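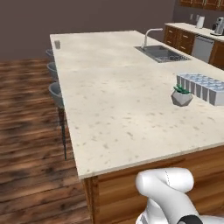

So you are teaching the machine that will take your job, wrote a reader under my last post, and are they at least paying you more for it? I promised to answer, and it took me longer than I wanted. English is my third language and I prefer to write slowly about things that matter to me.

To the second part, yes, they pay a little more. To the first part I will try to answer with what I know today.

For new readers: I work at Cotar, a company that cleans and prepares rental apartments. We have 60 apartments and 18 people on the cleaning team. I was on this team for six years. Since September I spend half of my week in the office, in front of a screen, where we test the kitchen program. The program is called Bela. The robot arm does not work in a real apartment yet. It works in a computer kitchen, with an island, a sink, stools at the side and a succulent in a gray pot on the counter. The engineers build the kitchen and the arm, and I say what is wrong with how the arm does the work.

In the beginning I did not understand why they needed a cleaner for this. Then I watched the first tests. The arm went to the cup by the shortest way, directly over the plant. Every person on our team knows that you first move what can fall, and only then you reach. We never wrote this down anywhere. When I said it in the meeting, the engineers were quiet for a moment and then one of them asked me what else we never wrote down. Since that meeting I keep a notebook.

The list in the notebook has 43 points now. Some are very small. You wipe toward the sink and not away from it. A cup that stands alone at the far corner of the counter was probably forgotten by the guest, so you check it before you call the kitchen finished. A tray with small compartments must be carried flat until you know if there is something inside. For me this is normal knowledge, but for the program each of them is days of work for two people.

Until now we made 2387 test runs. I did not watch all of them, of course, but I watched more than is healthy for the eyes. Many are boring. The arm waits below the edge of the counter, then it begins, then something is not correct and we start again.

Now about the people, and this is the part that my reader wanted. The management told us on 23rd June that nobody will be dismissed on account of Bela during the first two years. We have this in writing. It is good, but I noticed that it says "dismissed" and it does not say "replaced when they leave". Two colleagues left in spring and their places are still empty. The others clean more apartments per day than before, and they see me sitting in a warm office with a coffee. One colleague stopped eating lunch with me for some weeks. I don't blame her. We talked later, and she gave me four points for the notebook, all about ovens.

My own work changed also in my body. My knees are better. My back is worse from the chair. I miss the moment when you close the door behind a clean apartment, because in the simulation you never close any door, the kitchen only goes back to the start.

There is a firm called Sison that offers a similar system, and I read on their page that it "frees the staff for more valuable tasks". I would like to know which tasks. At Cotar I asked this question and I received a list with two tasks on it: checking the robot's work, and talking with guests. For the second one, half of our team would need a language course. I asked for the course as well. The answer is expected after the summer.

If somebody works in a place where such a program already runs with real dishes and real water, please write to me in the comments. I want to know mostly how the shifts were changed and who decided it.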